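Clurkwood Robotics Supply
Benches and cells > Single-arm cells > Trillix T-19 Tabletop Cell

Trillix T-19 Tabletop Cell
Setup, routine care and spare parts
Page revised 2022-06-16

Overview

The T-19 is a single-arm bench cell for pick-and-place work with small upright objects. It ships as a table, a mounting block, a six-axis arm, a two-finger parallel-travel gripper and a controller. A matching simulation package is included with every cell. The package contains the arm, gripper, table and block models, several room models, and a set of task files for board games and sorting trays.

Most customers bring up a task in simulation first and move it to the bench once the approach heights and grip widths have settled. The procedures on this page apply to both unless a step is marked "bench only" or "sim only."

Mounting the arm

The arm flange bolts to the mounting block. The block bolts to the table. Do not bolt the flange directly to the tabletop, even if the hole pattern has been copied over. The tabletop insert is not rated for the overturning load of the arm at full reach.

1. Clean both faces of the block with a dry cloth. Remove any paint from around the bolt holes.
2. Set the block on the tabletop and start all bolts by hand before tightening any of them.
3. Tighten in a cross pattern, in two passes.
4. Lower the arm onto the block with a second person supporting the elbow. (Bench only.)
5. Connect the arm cable before the gripper cable. (Bench only.)
6. In the simulation package, open the cell file and check that the base offset includes the height of the block. Files saved before the February release have the base at tabletop height, and every approach will be low by the thickness of the block. (Sim only.)

Recheck bolt torque after the first 15 hours of motion and at each 500-hour service after that.

Setting the hover position

The hover position is the pose the arm returns to between moves. It should place the wrist cylinder vertical, with the fingers open and pointing straight down over the work area. Set it high enough that the fingertips clear the tallest object in the task while the gripper is carrying another object of the same height.

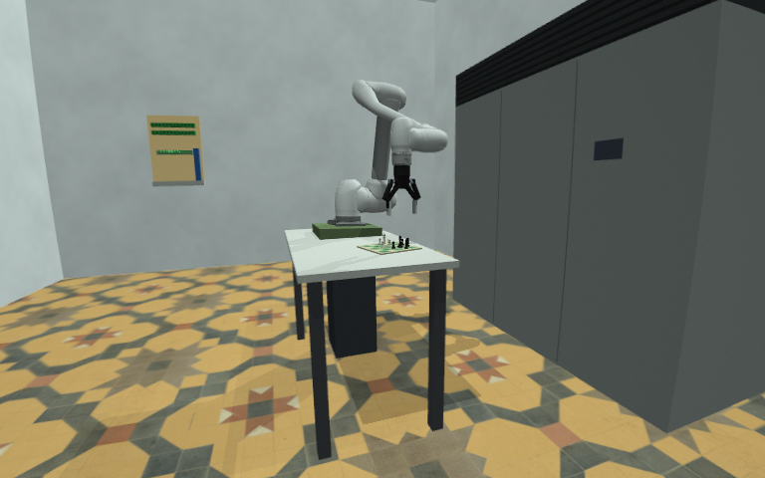
For chess and similar sets, measure the king, double it, and add 19 mm. Enter the result as hover height in the task file. The controller applies the same value to all squares. If the tabletop has been shimmed on one side, run the plane calibration again before changing the hover height. A tilted plane shows up as good grips near the base and missed grips at the far corners, and raising or lowering the hover will not correct it.

Keep the elbow above the wrist in the hover pose. The elbow-down solution also reaches most of the board, but it sweeps the lower link through the work area when the arm turns back toward the base. The planner can be locked to elbow-up under Motion, Limits.

Gripper opening

The fingers open to 88 mm. For pieces standing close together this is too wide, and the outside of one finger will touch a neighboring piece on the way down. Set the approach opening to the diameter of the piece plus the smallest clearance your calibration will support. Turn the gripper so the fingers come down along the diagonal of the square where the layout allows.

Grip force is set as a percentage of maximum. Start low and raise it until the piece no longer slips during a lift. Turned pieces with a narrow neck should be gripped at the neck. Pieces with felt bases must be lifted straight up before any sideways motion.

Notes on simulated contact

Contact friction in the supplied models is set for hard plastic on hard plastic. Yuxi Cui in our applications group has measured slip on weighted and unweighted pieces, and her friction tables can be loaded from the Materials menu. Use them before trusting any grip force from simulation on a real bench.

The room models affect lighting and camera tests only. Floor patterns, wall textures and furniture have no collision shapes unless these are switched on in the cell file. If your arm can reach a wall or cabinet on the real bench, switch collision on for that object and check its position with a tape measure.

Routine care

Before each session: Wipe the fingertips with a lint-free cloth. Check that both pads are seated and that neither has a raised edge.

Weekly: Jog each joint through its full range at low speed and listen for clicking at the elbow and wrist. Check that the cable at the wrist does not pull tight at either end of travel.

Every 500 hours: Recheck the block and flange bolts. Replace the fingertip pads. Run the joint zero check and save the result with the cell log. A shift in joint two or joint three usually means the arm has been pushed by hand with the brakes on.

Do not oil the finger linkage. The pivots are dry bushings, and oil carries dust into them.

Common faults

Gripper does not close fully: Pad lifted or finger pivot dirty. Remove the pad, clean the seat, refit.

Arm stops above the work area with code 19: Hover height is outside the joint limits for the selected elbow setting. Lower the hover or move the work closer to the base.

Pieces tip on release: Release height too great, or the fingers open unevenly. Lower the release by small steps first. If tipping is always in the same direction, run the finger centering routine.

Simulated arm drifts after reset: Old base offset. See step 6 under Mounting the arm.

Spare parts

Fingertip pads, gray, pair
Finger linkage, left or right
Wrist cable with strain relief
Mounting block with bolts
Flange bolt set
Calibration plate

Spares ship from the Pralerham warehouse. Give the serial number from the controller when ordering linkages, as the pivot size changed during production.

Service contact

Bench installation and repair: Brunello Grasso
Simulation package and task files: Shiyu Yuan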